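Priswood Laundry Week: A Gallery from the Small Bedroom

Posted Mar 20, 2025

Twice a year, once in the spring and once in October, I pull every blanket, pillow and drawer of clothing out of our little upstairs bedroom here in Priswood and go through the whole lot. It started as a chore and has turned into something I look forward to, with the radio on and a pot of coffee that I keep forgetting to finish. A few of you asked after the last round if I would write more about how I fold things and what I do with the heavy covers, so I've put this page together with more talk than the last one (sorry, I do go on once I get started on blankets!).

The room is small. The bed takes up most of it, and you sort of sidle around to get to the window. I used to grumble about that, but a bed that fills the room makes a wonderful folding table, and since we moved here from Flurkwood I've stopped hauling baskets down to the kitchen. Everything gets folded right where it's going to be put away, and my knees are grateful for the fewer trips on the stairs.

The flowered cover

The big cream plush with the flowers on it is the one everybody comments on. It has browns and beiges and a soft pink in it, and then those slate-blue leaves, which I think are what keep it from looking too sweet. I bought it at the Mazurek store the winter the furnace quit, and paid 94 dollars for it, which felt like a lot at the time. It has earned its keep many times over.

Plush like this wants a cool wash and plenty of room to move. Our machine at home can't really manage it, so I take it to the Urside laundromat and use one of the big washers by the door. No fabric softener, ever. It flattens the pile and leaves a sort of film, and then you spend the next month wondering why your nice blanket feels like a raincoat. I dry it on low, take it out when it's still the tiniest bit damp, and give it a good hard shake before it goes on the bed.

And please don't fuss over the wrinkles! I smooth mine from the middle out with the flat of my hand and whatever is left over can stay. By bedtime somebody has sat on it anyway.

The clothes pile

My rule for clothes is thick things low, or at least in the middle, and whatever I'm going to want first on top. I fold sweaters and sweatshirts in thirds lengthwise and then in half, and I don't press them down. A pile that has been squashed looks tidy for an hour and then you have creases across the chest until the next wash.

Small stacks are best. I used to build great towers of the stuff and carry them to the dresser with my chin on top, and I lost a good many of them in the hallway. Now I stop at a few pieces, walk them over, and come back for more. It takes longer, I'm sure, but I'm in no hurry on laundry day.

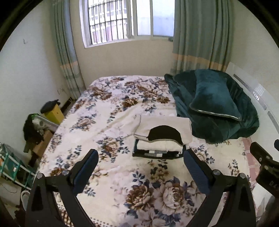
I'm also much fussier than I used to be about what goes back in the drawer at all. If I didn't wear it between October and now, it goes in the bag by the door, and I try hard not to look in the bag again. One sweatshirt has been in and out of that bag three times. I won't tell you where it is at the moment.

The teal blanket and its pillow

The dark teal plush is the second blanket, for the really cold nights and for anyone who falls asleep over a book in the afternoon. I've never found a way of folding it that I like. It's heavy and slippery and it has its own opinions, so on most days it sits in a heap at the side with the matching pillow on top, and I've come to think it looks rather inviting that way. The pillow is velvety, with a shiny strip of piping, and it changes color as the light moves over it. Sometimes it's nearly blue.

For the pillow I use a soft clothes brush, always in the same direction, and a barely damp cloth for spots. Go easy on the piping, as the shine can rub off if you scrub at it.

Next up is the linen closet, which I've been putting off all winter. There are pillowcases in there from before Flurkwood, and a set of guest towels I've been saving for so long that I'm no longer sure which guests I had in mind. I'll put up another page when I get to the bottom shelf.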